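# An afternoon at Foltidby, watching people teach robots to put things down

The bus from Greenwood stops at the bottom of the hill, and the open day was at the top of it. I mention this for anyone thinking of going to the next one, which is in August and will at least be drier. I arrived with wet knees and was given a sticker.

The lab belongs to an outfit called Briria, which rents the upper floor of a building that still smells faintly of carpet glue. Downstairs there were biscuits and a wall of posters. Upstairs were the robots, and a queue for the robots, and a sign asking the queue not to lean on the radiator. Groups went through in lots of 11. I was in the third lot, behind a family who had clearly been promised something that walked.

Nothing walked. What they do at Foltidby is teach arms to handle ordinary small things, and they teach by showing. A person takes hold of a pair of controls, moves them, and the arms on the other side of the room move the same way. Everything gets recorded: where the joints were, what the cameras saw, when the fingers closed. Do this enough times and a program has something to learn from. "Enough" was the word that kept coming up, and it was never a small word. For the job we were shown, the target was 585 good goes. A go in which the cup falls over is set aside, and you begin again with a fresh cup and a slightly worse mood.

They call the whole system Ester. I asked what it stood for and was told it didn't stand for anything, which I found restful.

The arms work inside a black-walled booth with a black table in it, one arm coming in from each side. I had imagined gleaming white machinery and a bit of drama. The working materials were cups, marker pens, a bottle and a white board, much like the contents of the drawer in my kitchen that won't shut. During our turn the right arm had hold of a small black cup, over the top end of the board.
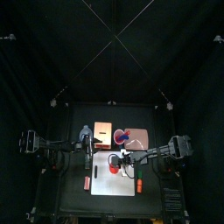
It's harder than it looks, came a voice from further down the queue, because your hands know how hard they're squeezing and those don't, so you spend the whole time doing it by eye. The voice had apparently had a go in the morning session. It added that the first thing it learned was to stop turning its head when it wanted to see round a cup, as the arms took no notice.

This was the most useful thing I heard all day, and it was free. The printed leaflet cost a pound.

The visitors' go came next. You stand at the controls and hold two handles, each with a sort of pinch grip for the fingers. The guide gives you one instruction, "slowly", and then repeats it. There's a short lag, hardly anything, but your hands notice it before you do and begin to overcorrect. My task was to pick up a pen and lay it on the board. I've been doing this with pens for most of my life without supervision. It took me 2 tries to get the fingers either side of the pen and a third to persuade them to close while they were still there. Then I put it down rather well, I thought. The guide said "lovely" and marked it as a bad one, on the grounds that I'd dithered.

Dithering matters, it seems. If the person showing the task hangs about above the pen wondering what to do with their life, the robot may well learn to hang about above pens too. The regular operators are therefore encouraged to be brisk and a little boring. They also need to vary things: start the pen further over, turn the cup, come in from the other side. If every go is the same, the robot only learns one pen in one place, and the world is full of other pens.

There is another way of doing it, which they call hand guiding. For that you take hold of the arm itself and walk it through the movement, like teaching a reluctant uncle to waltz. Ester can be taught like that as well, but only with one arm at a time unless you bring a friend, and your own elbows end up in the camera's way. Most of the work is done from the controls.

On a side screen they had the pictures from the small camera at the gripper, and I stood at that for longer than was polite. From down there the two black fingers look enormous and everything else looks like scenery. A red cup with utensils in it becomes a landmark. A thin wooden stick on a board becomes a serious proposition. It cured me of some of my scorn for the robot, as I'm not sure I could find my own mouth with that view of things.

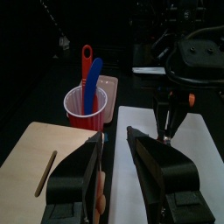
*Page last changed: 2020-01-28*

The talk at the end lasted 17 minutes and had a lot of graphs in it. The part I followed was about what happens after the showing. The program is let loose on the task alone, someone watches it with a hand near the stop button, and whenever it goes wrong a person takes over the controls and shows it the way out of the mess. Those rescues are recorded too, and go back in with the rest. I liked this. I was taught to drive on much the same lines, except for the recording.

Questions from the floor were mostly about washing-up, and when. The answer was a long pause followed by some remarks about wet plates.

Practical notes: entry is free, the lift is slow, and the handles are set at a height that suits a tall adult. They keep a box for shorter people to stand on, but you have to ask. Get your name down for a go as soon as you arrive, before the biscuits, because the list fills up. The last bus back to Greenwood leaves before the talk has properly finished, so sit near the door.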